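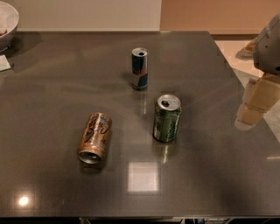

Mervin Fehr commented under the last page that he had tried the advice on a black glass table and it only half worked. He said the arm did fine with cups and went wrong with cans, and he wanted to know if the method needed a matte table to mean anything. It doesn't, but a shiny table needs more setting up, and the last page skipped most of that. The tips below are the longer version.

Tabletop Trials at Home: Shiny Tables, Open Cans and Wrapped Food

These notes are for anyone running the Lallach tabletop method in a kitchen or dining room. The method is short. You put ordinary things on a table, give the arm one job, let it try, write down what happened, put everything back and try again. Only one thing changes between blocks of attempts. Everything else stays as it was, including the things the arm isn't supposed to touch.

We ran ours in Flulthorpe on a Sterkeo arm over one March, evenings mostly. The total was 154 attempts. The figures further down come from those and shouldn't be read as more than one household's result.

Set the lights first

A polished dark top acts as a weak mirror. Ceiling lights show up in it as bright patches, and an upright can gets a second, fainter can hanging underneath it. A person ignores both. A vision system may not, especially if it learned on wood or tablecloths.

Turn on the lights you plan to use and leave them on for the whole block. Don't mix daylight and lamps. We closed the blinds and used the ceiling light with 3000 K bulbs, and the reflections stayed in the same places from the first attempt to the last.

Stand where the camera is, or hold a phone at that height, and look for the bright patches. You don't need to get rid of them. You need to know where they are and keep them there. If a patch falls right on the spot where you want to put an object, move the object and leave the lamp alone. Moving the lamp moves every reflection on the table.

Wipe the table or don't, but decide

Smudges show on a glossy top as hazy streaks, and they change a little each time someone leans on it. There are two workable ways to handle that. One is to wipe with a dry microfiber cloth before each block. The other is to leave the table alone for the whole series and accept that it gets worse. We wiped. Glass cleaner left streaks of its own under our lights, so we stopped using it after the first evening.

Whichever you pick, write it at the top of the log. It's the sort of detail that is impossible to recover later.

Mark where things go

Putting objects back in the same place is harder than it sounds on a dark surface. Pencil doesn't show. Tape shows too well and the camera sees it.

What worked for us:

Take a picture of the layout from the camera position before the first attempt and keep it on a tablet next to you. After each attempt, compare the table with the picture.

Use the table edges for measuring. Write down the distance from the back edge and the side edge for each object and reset with a ruler. We allowed ourselves 2 cm either way.

For an object lying on its side, also note which way the open end points. A can that is turned around is a different problem for the gripper, even if it is lying in the same spot.

Turn the labels the same way as well. I didn't do this at first and had to throw out a whole block.

Using drinks cans

Cans are good test objects. They're cheap, everybody has them, and they come in at least two widths. A slim energy drink can and a regular soda can standing near each other give you a fair spread of difficulty, and one lying down adds more.

Rinse them and let them drain upside down overnight. A can with a spoonful of soda left in it will find a way to put it on the table, and a sticky ring changes how the next object slides.

Empty cans are very light. They tip if they are brushed and roll if they are lying down. For a trial where the cans are only in the way, that is useful. A fallen can is an easy thing to score. For a trial where the arm has to pick the cans up, you may want some weight in them. Dry rice works. Tape over the opening on the inside of the rim if you do this, and use taped cans for the whole series.

Leave the tabs alone. If some are bent up and some are flat, note it.

A dented can should be retired. Dents collect where the fingers close, and after a while the arm is gripping the dent.

Leave the clutter in

It is tempting to strip the table down to the one object that matters. The method asks you not to. A bowl near the corner and a scrap of paper napkin are what a kitchen table has on it, and an arm that only works on a bare one hasn't told you much. Keep the clutter fixed, give it a line in the log, and treat it as part of the layout.

The clutter should be things that can be knocked without harm. We kept glasses, knives and anything hot off the table whenever the arm was powered.

Wrapped food

Food in plastic wrap gave us more trouble than anything else. The wrap is clear, it crinkles, it catches the light, and its edges stick out past the food. On a shiny table there is glare from the wrap and glare from the top in the same place.

A few things helped. Wrap the food the same way each time, and fold the loose ends under if you want the easier version of the task. Leave them loose if you want the harder one. Don't switch between them inside a block.

Change the wrap when it tears. A torn flap can stay on a finger when the gripper opens, and then the food swings or drops late. We logged that as "wrap held on" and scored it as a miss.

Soft food gets softer under a warm lamp. We kept a second piece in the refrigerator and swapped at the end of each block. A stand-in is fine too. A kitchen sponge cut to size and wrapped the same way gave us close to the same results, and it doesn't leave grease on anything.

Check the fingers between blocks. Pale finger pads show dirt quickly. Wipe them with a damp cloth and dry them fully before starting again.

How to score an attempt

We used the Chan sheet, which has one line per attempt and four columns: the job, done or not done, anything else moved, and a note.

Start the timer when the arm starts moving. If the job isn't done in 60 seconds, stop the arm and mark it not done. It's hard to do this when the gripper is right over the object and seems about to get there. Do it anyway. If you let the promising ones run on, the done column stops meaning anything.

"Anything else moved" is the column that matters most on a crowded table. Touching counts only if the object ends up in a different place. A can that rocks and settles back where it was gets a note and no mark.

Write the line before you reset the table. If two people are working, one writes and the other resets, and they don't trade jobs in the middle of a block.

What we found

The job was to move a wrapped block of food across a glossy table with open cans standing and lying nearby. We changed one thing, the gap between the block's path and the nearest upright can.

With a wide gap, the shine hardly mattered. The arm got the block across about as well as it had on a tablecloth. With a narrow gap, it still usually got the block across, and the "anything else moved" column filled up. Most of those marks came from the wrap or the block brushing a can. The fingers themselves were seldom to blame. The arm seemed to plan for its own width and leave too little for what it was holding.

That may answer Mervin's question about cups and cans. A ceramic cup is heavy enough to stay put when a corner of wrap drags past it. An empty can isn't. I'd try his black glass table again with rice in the cans before deciding that the table is at fault.

The shadow was the other thing. When the arm reaches in under a ceiling light, it lays a broad soft shadow over part of the table, and the shadow moves along with it. We had a run of misses in one block that all came as the shadow reached the place where the block was to be put down. Adding a lamp on the other side evened it out, but by our own rule that made it a new block with new lighting, and it's logged that way.

The closest setting had the wrapped block almost touching the green can, held just clear of the tabletop. 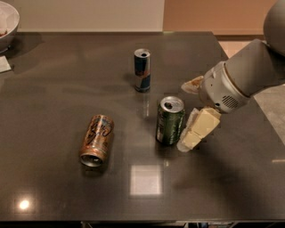 Before you start a close-gap block

Lower the speed. A slow brush tends to slide a can, and a fast one sends it over the edge.

Put a folded towel on the floor at the side the cans roll toward.

Clear anything you care about from under the table.

Keep one hand free for the stop button. Whoever is writing the log shouldn't also be the one stopping the arm.

Do the close gap last in the evening. It takes longer to reset, and people get careless with the ruler afterward.

Packing up

Park the arm away from the table and switch it off before wiping anything down. Throw out food that has been handled, even if the wrap looks whole. Rinse the cans again if you are keeping them, and store them with the log so that the next block uses the same ones.

Copy the sheet the same night. Ours was in pencil, and one page went through the wash in an apron pocket. The attempts on it aren't in the total given above.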